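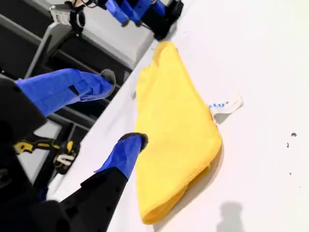
My sister said I should have sold the boat in May and been done with it. She said it on the phone with her mouth full, and then she said it again in case I hadn't heard, and then she asked if the boat even had a name anymore or if that had peeled off too.

It had. Most of it, anyway. What was left on the back said "ALSKA," which made people at the dock think we were from Alaska and had trouble with spelling. The boat was the Jalska, after a lake my father claimed to have crossed as a boy (I've looked on a lot of maps and never found it), and she was 13 feet long and sat under a tarp behind the bait shop in Grulmont for five years after he died. I paid the rent on that patch of gravel every single month. Thirty dollars! For gravel!

So I drove up on a Thursday with a bucket and some rags, and I told myself I'd just clean her enough to take pictures for an ad. My sister wanted the ad to say "runs great." I said I couldn't write that because I didn't know. She said that was why people put it in ads.

The tarp came off in pieces. Underneath there was a wasp nest, old and papery, and about a foot of maple leaves that had turned into something like brownie batter, and under the back seat there was his thermos. The green one. I shook it and it sloshed and I put it right back where I found it.

I scrubbed until lunch. The man from the bait shop came out twice, once to tell me I was using the wrong soap and once to bring me a sandwich, and the second time he stood there a while and said my father still owed him for a motor part. I asked how much. He said $242. I said that was a lot for a part. He said well, it was a lot of part.

Now here is where I should have walked away, because I had a perfectly good buyer lined up, a couple down in Studon who wanted to plant flowers in it. Flowers! They'd have drilled holes in the bottom. They told me that on the phone, very cheerful about it, and asked if I could maybe drill the holes myself before they came.

I paid the man his $242. He went inside and came back with the part, still in the box, with my father's name on it in grease pencil. He'd been holding it all that time. He had never put it in because he'd never been paid, and my father had never paid because it had never been put in, and I guess the two of them would have gone on like that until one of them won.

It took us the rest of the afternoon to get the thing in. By six I was out past the Biswas landing with the motor coughing like an old dog and my phone buzzing in my pocket, and I let it buzz. The water was flat and kind of brown. I had the thermos between my feet. I got all the way to the far side, where the reeds are, and that's when the motor quit.

I called my sister back then, since I had the time.

"Well," she said, "does it run?"

"It runs great," I told her, and I started feeling around under the seat for the oars.

Print this story | E-mail this story

More short fiction
The Year We Had Geese
Left at the Feed Store
My Aunt's Second Piano
Snow Day, Route 9

Contact | Copyright: all stories remain the property of their authors | Back to top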